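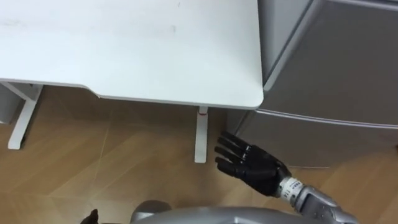 I have become slightly obsessed with the six inches of space beside a refrigerator. It started when I moved into a one-room place in Arkau, where the kitchen is a wall and the office is whatever is left over, and it has only gotten worse since I began visiting other people's small apartments for this magazine. Everyone has a theory about what belongs there. A broom, a rolling rack, a stack of folded grocery bags, a cat. My favorite answer so far is the boldest one: a desk. A plain white desk, pushed along until its softly rounded corner sits right up against a silver-gray fridge, with no filler strip or skinny cabinet in between. The first time I saw it done I thought somebody had run out of room. Then I sat down at it with a bowl of soup and a laptop, and I didn't want to get up again.

I should say that I was raised in a house where the kitchen table did everything. Homework happened there, and taxes, and pie crust, and one memorable carburetor. What I love about the desk by the fridge is that it brings that back for people who don't have a kitchen big enough for a table. You get a surface at the right height for typing and, if you're not too tall, for chopping too. You get it close to the cold stuff. And when you're done with one job you wipe it down and start the next.

Picking the table

A white top is a cheerful thing in a dark corner, and most small kitchens have a dark corner. It bounces light back up at your face and makes the fridge look less like a big metal neighbor. It also shows everything. A smudge you'd never see on oak is right there saying good morning, and scuffs build up over time. I've decided I like that. A matte finish forgives more than a glossy one, and a damp cloth with a drop of dish soap takes care of most of what matte doesn't forgive. Coffee rings want to be wiped the same day. Turmeric wants to be wiped the same minute!

The shape of the corner matters more than I would have guessed. I lived for 3 years with a square-cornered table near my fridge, an otherwise wonderful piece from the Hudec flea market, and I had a bruise on my left hip for most of that time. A rounded corner lets you swing around with a colander in both hands. Go for the rounded one if you have the choice.

Then there are the legs. Think about where they come down before you buy, and think about it on your knees, with a tape measure. Slim legs set a little way in from the end are great because your feet and your vacuum can get around them, and a column leg close to the fridge still leaves you a gap to reach a dropped grape. Four chunky farmhouse legs are lovely in a farmhouse. In my kitchen they turned every spill into a puzzle.

Adjustable desks are showing up in kitchens all over, and I'm a fan. Valtik, the little workshop down by the river that built the shelves in my hallway, will cut a top to fit any frame you bring them, and they told me most of the tops they make now end up within reach of a stove or a refrigerator. A standing desk raised a few inches is a much nicer place to roll out dough than a standard counter, at least for my back. Just watch the cords and keep them on the side away from the sink.

The reach test

Before you settle on a spot, stand in front of the fridge and open everything. Open the top door as wide as it goes, take out the crisper the way you do when you clean it, and pull the freezer drawers one by one. Do this with the table in position. Do it again with the chair pulled out, and then once more pretending you're carrying a hot pan. I've been to a beautiful apartment in Stusport where the owners had done up the whole kitchen wall over one winter, in a green I still think about, and the bottom drawer could only be opened if you first moved a stool into the bathroom.

Bottom freezers deserve special attention, and here is where I get really excited, because I think the bottom freezer drawer is the most underrated piece of storage in the home. People treat it like a basement. Things go in and stay in until the next move. But see-through plastic drawers are practically shop windows if you give them a chance, and when one sits next to a work surface it becomes part of the way you cook.
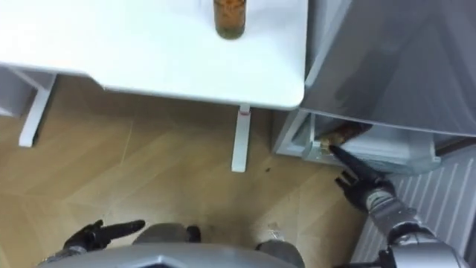 My own system is simple enough that I've stuck with it since July, which is a personal record. The front of the drawer is for this week. The back is for later. Anything golden and bready gets the front-left spot, where my hand goes first, because that's what I want at seven in the morning when I'm not reading labels. Rolls, a heel of sourdough, half a coffee cake I was smart enough to hide from myself. Vegetables stand on their edges behind that like records in a crate, and soup gets frozen flat in bags so it can line up with them.

Leave some empty space. I know how that sounds coming from someone who buys peas in bulk, but a drawer packed to the rim catches on the way out, and then you yank it, and then you own a drawer with a cracked front. Mine cracked on a Wednesday and the replacement took longer to arrive than the fridge had. With a bit of slack in there you can slide things around with one finger and see what you've got.

The table earns its keep at this point. Pull the drawer, lift out what you need, and set it straight up on the white top without taking a step. When I do my big sort I unload the whole thing onto the table on top of a bath towel, group it, throw out the mystery bag (there is always a mystery bag), and have it all back in before anything goes soft. The same job used to mean a parade across the room to the counter, dripping all the way.

What stays out

The hard part is keeping the surface clear enough to be useful. I allow myself one glass jar near the back. Glass is pretty, you can see when you're running low, and a warm color inside it looks terrific against all that white. Mine usually holds red lentils or dried apricots. A friend keeps granola in hers, and another swears by peach jam, which I find brave so close to a keyboard.

Everything else goes under or up. A boxy bin pushed below the table at the far end takes the chargers and the mail. Hooks take the rest. I'd leave the floor by the fridge bare, though, and not only for the sake of the drawers. A refrigerator with a vent grille along the base needs to breathe through it, and a rug or a row of bottles shoved up against the slats does it no favors. Run a soft brush along the grille when you sweep. You'll be amazed at what comes out, and a little ashamed.

And do sweep, because a wood-look floor in a herringbone pattern is one of the great pleasures of a small room and it deserves to be seen. The zigzag pulls your eye along and makes a short stretch of floor look like it's going somewhere. It also hides crumbs remarkably well until you're barefoot. I keep a hand broom hanging on the side of the fridge with a magnet.

If you want to try the whole arrangement before buying anything, borrow a folding table for 9 days. That was the advice from the secondhand furniture shop in Stusport, and I thought the number was oddly specific until I did it. You need one full week to stop noticing the table and a weekend to cook something ambitious on it. By the end I knew I wanted it shallower, and I knew I wanted the chair on the other side, with my back to the window and the freezer by my right knee.

The desk I ended up with came from a closing sale at an office in Hudec, 4 floors up and no elevator. I've written this entire piece at it. The rolls are defrosting by my elbow, and I'm going to go put the kettle on.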